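**Unit 6: Feed Rate and Blade Tension on Portable Band Mills**
Instructor: Marlies Hollenstein. Revised December 2020.

Students should read this handout before the shop session and bring it with them. The work is done on the Grillier mill, and the settings below apply to that machine only.

1. Set blade tension with the engine off. The gauge on the Grillier should read 1,720 psi for the standard blade.
2. Check tension again after the first two cuts. A new blade stretches as it warms.
3. Release the tension at the end of each session.

Feed rate depends on species, log width and the condition of the teeth. Wide hardwood logs call for a slower feed. A wavy board usually points to a dull blade or to a feed rate that is too high for the cut. 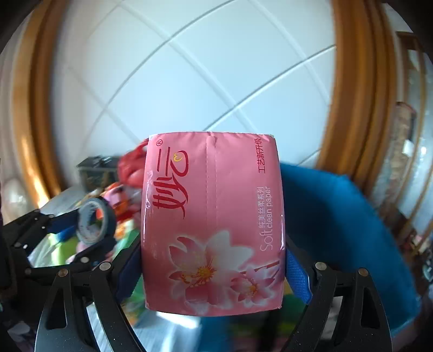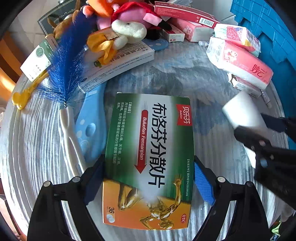

**Should a blade that cuts wavy boards be tightened first?**
Check the teeth first. If they are sharp, slow the feed and make a trial cut, and adjust the tension only if the gauge is off the stated value.

Log sheets are due at the end of the unit. Record species, log diameter, blade hours and the gauge reading before and after cutting. Anas Naciri will grade the sheets and return them in May with the results of the written test.

Reading: Trirkus manual, section on blade care.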